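How to Test Whether a Small Robot Arm Can Do a Kitchen Chore: The Egg Transfer

Updated 2025-04-22

Egg transfer is a good first chore for a tabletop arm. The parts are cheap, the result is easy to score, and the object breaks when the grip is wrong. This page covers the setup, the teaching runs, the trial procedure and the scoring we use at the Terton bench in Cludidville. It assumes you already have an arm that moves under your own software and a parallel or angled two-finger gripper on the end of it.

The question behind the test is a narrow one: can the arm move eggs from an open container into a tray, one at a time, without a person stepping in? A yes here does not mean the arm can unload groceries. It means it can handle one fragile object type, in one layout, under steady light.

What you need

A six-axis arm with a reach that covers both containers without going to full extension.
A two-finger gripper with adjustable closing force or current limit.
At least one camera on the wrist. A second fixed camera helps but is optional.
An egg tray with open cups, in a color that contrasts with the eggs.
A shallow container to hold the eggs at the start.
Wooden or rubber practice eggs for setup, and real eggs for the scored trials.
Paper towels and a washable table surface.
A kitchen scale, used once to set the payload value.

Step 1. Fix the layout

Clamp the arm base before anything else goes on the table. A base that shifts by a few millimeters during a session will ruin every position you have recorded, and the error is hard to spot from the data alone.

Place the tray and the container side by side, both inside the middle part of the arm's reach. Leave a small gap between them. Mark the corners of each with tape, or trace them in pencil if tape shows up in your wrist camera and confuses the model.

Put the tray where the gripper can come down on the cups nearly vertically. The container can sit closer to the base, but check that the forearm clears its walls when the gripper is at its lowest point. Most collisions in our early sessions were between the forearm and the container rim, with the fingers nowhere near an egg.

Step 2. Set the gripper

Start with the lowest closing force the controller allows and raise it until the gripper can lift a practice egg and hold it for 10 seconds without slipping. Record that value. Then switch to a real egg and repeat the check at the same value. If it slips, add a thin rubber pad to the inside of each finger before adding force.

Hard, flat fingertips make contact with an egg over a very small area. A padded fingertip spreads the load and lets you work at a lower setting. We use Stikix pads, cut to the width of the finger and replaced when the surface starts to shine.

Set the opening width next. It should be wide enough to go around an egg with a little space on each side, but narrow enough that the fingers do not push a neighboring egg on the way down. With eggs lying loose in a container this is a real limit. Two eggs that touch each other leave very little room for a finger between them.

Step 3. Route the cables

Run every cable through the full range of motion by hand before powering the arm. Watch for two things: a loop that tightens when the wrist turns, and a loop that hangs low enough to drag across the container. Fasten the camera cable to the forearm with hook-and-loop strips, leaving slack at each joint.

A cable that crosses the wrist camera's view in some poses and not in others is a source of errors that look like bad training. Check the camera feed at the four corners of the workspace.

Step 4. Record the teaching runs

We use the Mocanu recorder, which logs joint positions, gripper state and camera frames on a single clock. Any recorder that keeps these in sync will do.

Record 50 full transfers by remote control. One transfer is a single egg picked from the container and set in a cup, with the gripper returned to its start position. Vary the starting positions of the eggs between runs. Vary the number of eggs in the container too, so that the model sees both crowded and nearly empty cases.

Keep the operator's habits consistent in one respect: always fill the tray in the same order. If the order changes at random, the model has no way to learn which cup comes next and will often hover between two.

Discard any run in which the operator corrected the grip more than once. Keep the runs with one clean correction. They teach the model how to recover.

Step 5. Train and dry-run

Training time depends on your hardware and your method, and we do not cover it here. When you have a model, do the first runs with the gripper stopped 50 mm above the eggs. The arm should move over an egg, pause, move over an empty cup and pause again. If it drifts to the side at this height, it will not improve lower down.

Next, run with practice eggs at full depth. Do not move to real eggs until you have 11 clean transfers in a row.

Step 6. Run the scored trials

Begin each trial with an empty tray and the eggs placed in the container by hand. Do not line them up. Turn some so that the long axis points toward the arm and some across it, and let one or two rest near the container wall, where the finger has the least space to work.

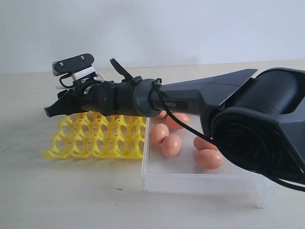
Start the clock when the arm leaves its start position. Keep hands off the table until the arm has stopped or a failure has been called. An operator who nudges an egg back into reach has ended the trial, even if the rest of it goes well.

Score each egg separately:

Placed: the egg is seated in a cup and stays there when the gripper opens.
Misplaced: the egg is whole but resting on the rim of a cup, between cups, or on the table.
Dropped: the egg leaves the gripper before it reaches the tray, whole or not.
Cracked: any visible crack, including hairline cracks found afterward with a flashlight.
Missed: the gripper closes without an egg and does not try again.

Inspect every egg after the trial and remove the cracked ones. Wipe the fingers if anything has leaked. Dried egg white changes the friction of the pads and will affect the next session.

What the results look like

Over a set of trials in February we logged 800 attempts on real eggs. The cracked count was low. Misses were the largest group, mostly on eggs resting against the container wall, followed by misplaced eggs on the far row of the tray, where the wrist camera has the poorest angle on the cup.

Speed is the other weak point. A person moves an egg in a second or two. Our arm takes about 11 seconds, and much of that is the slow final approach. Raising the approach speed saves time and adds misses – we have not found a setting that gives both.

As a household tool, then, the arm is not ready. Someone has to clamp it, place the containers, clear the failures and check for cracks, and that takes longer than filling the tray by hand. For a shop floor the case is better. A packing bench with a fixed container, a fixed tray and a person minding several arms can accept a slow cycle, provided the miss rate comes down.

Common problems

The gripper closes above the egg. Recalibrate the wrist camera. A loose mount screw is the usual cause.
The egg rolls during approach. One finger is touching first. Check that the gripper is centered and that both pads are the same thickness.
The egg sticks to the pad on release. Clean the pad, then open the gripper in two stages with a short pause between them.
The arm pauses over a full cup. Add more teaching runs with the tray partly filled.
Results change in the afternoon. Close the blinds and use a fixed lamp. Clear containers pick up reflections that move with the sun.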